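Search products, guides and spares
Search

Gakley Bedside Storage Range

Home storage for bedrooms, guest rooms and supported living

The Gakley range is a family of storage units made by Ernolham for use beside, beneath and at the foot of the bed. It was designed for rooms in which floor space is limited and in which the same small items are needed every day. The range is supplied to private customers, to letting agents and to residential homes, and all units may be ordered singly or in sets.

The range consists of 13 units in three depths. The shallow units are intended for spectacles, chargers, letters and medicines. The middle depth takes books, hairbrushes, tissues and similar articles. The deep units are meant for spare bedding and out-of-season clothing, and are fitted with a lid as standard. Units of the same depth may be stacked up to three high. Units of different depths should not be stacked, as the locating feet will not meet correctly.

Choosing a unit

Customers are advised to measure the clear height beneath the bed before ordering. The measurement should be taken from the floor to the lowest part of the frame, with the mattress in place and, where possible, with a person sitting on the bed. Slatted bases often sag a little at the centre, and a unit which slides in freely at the foot may catch halfway along.

Where a unit is to stand beside the bed, its top should be level with the mattress or slightly below it. A person reaching out at night will find a lower surface more easily, and is less likely to knock a glass to the floor. For adjustable beds, the measurement should be taken at the height at which the bed is normally used for sleeping.

It is helpful to gather the items to be stored before deciding on a size. Many customers order a unit deeper than they require and find that small things sink to the bottom. A trial with any box of similar size, kept in use for a week, will usually settle the matter.

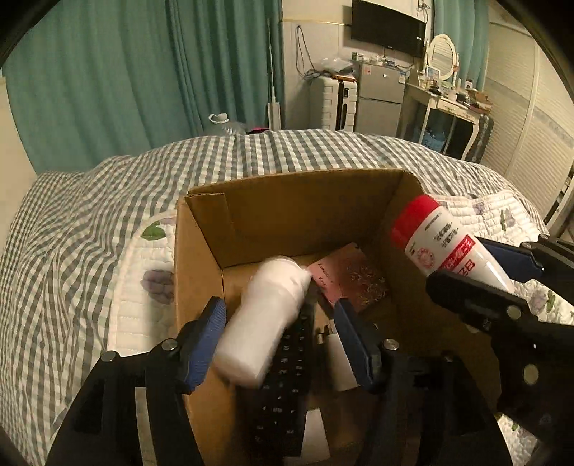
Items used daily should be kept towards the front, and anything taller than the side of the unit should lie flat. Dividers are available for all shallow and middle units. They are cut to the inside width and are held by friction, so that they can be moved without tools. Two dividers are enough for most households. A larger number tends to produce narrow spaces which are difficult to reach into, particularly for those with stiff or painful hands.

Materials and finish

The sides and base are of birch plywood with a clear water-based lacquer. Handles are of woven cotton tape, stitched through the panel and replaceable. Three colours of tape are offered: natural, slate and dark green. The lacquer will withstand ordinary damp but should not be left in contact with standing water. Small differences in grain and tone occur between batches -- customers who wish several units to match closely are asked to place them on one order.

Runners and lids

Deep units may be fitted with the Seltik runner set, which allows the unit to be drawn out from under the bed with one hand. The set was tested by Ernolham over 2,774 openings with a full load and showed no wear requiring replacement. Runners are suitable for hard floors and short-pile carpet. They are not recommended for deep-pile carpet or loose rugs.

Lids are hinged at the long side on the deep units and lift away completely on all others. A soft closing stay may be added to hinged lids at the time of order. It cannot be fitted afterwards.

Care

Wipe with a soft cloth, lightly dampened, and dry at once. Do not use bleach, wax polish or abrasive pads. Cotton handles may be removed and washed by hand in cool water. They should be fully dry before they are refitted.

Ordering and delivery

Single units are normally dispatched within 7 working days. Sets, and units with printed labels, take longer, and a date is given when the order is confirmed. Orders for residential homes are handled by the Nnaji office, which can also advise on labelling in large type. The range is held in stock at more than 378 outlets, although not every outlet carries the deep units.

Unused goods may be returned in their original packing within the period stated on the delivery note. Cut dividers and labelled units cannot be accepted for return unless faulty. Spare handles, feet and runners will remain available for the life of the range.

The price list is revised each July. Details on this page were last checked on 6 Jan 2021.

Share 7
Comments 0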